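# Keltwood Simulation Service: Frequently Asked Questions

**What does the Keltwood service provide?**

Keltwood gives subscribers access to simulated tabletop tasks for robotic arms. A customer may test a control program in a rendered room before any equipment is purchased. The service is offered by Trisel and supported by its office in Korkar.

**What is included in the standard subscription?**

The standard subscription includes nine task rooms, two user accounts and up to 2,000 task runs per month. Additional runs may be ordered in writing. Unused runs do not carry over.

**What does the board task look like?**

Both views show the arm with its gripper open and the board set out toward the front of the table.
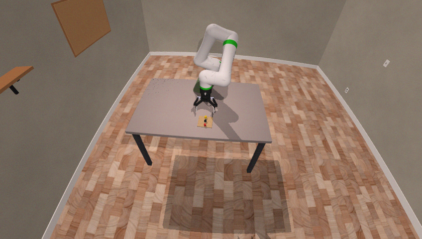
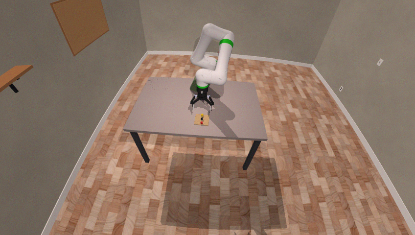

Korkar, 2025-02-13

**May the objects on the board be changed?**

Yes. The board is supplied with yellow, black and red pieces in a row. Subscribers may change the starting position of each piece through the settings file. Requests for new shapes should be addressed to Asmaa Bennani, Customer Services.

**Can a different arm or gripper be used?**

The standard subscription covers one arm model with a parallel gripper. Customers who wish to use their own model must submit it for review. The review takes seven working days, and a fee applies.

**Will a program that succeeds in Keltwood succeed on a physical arm?**

Trisel makes no such guarantee. Friction, cable drag and sensor noise differ from one installation to another. Customers remain responsible for safety checks on their own premises.

**Who owns the results?**

All recorded runs and reports belong to the subscriber. Trisel keeps copies for the length of the contract only, and deletes them on written request.

**How may a subscription be ended?**

Notice must be given in writing before the start of the next billing month. Fees already paid are not refunded. Questions about contracts and invoices are handled by Brahim Farouk; technical questions should be sent to Inger Bech, with the account number in the subject line.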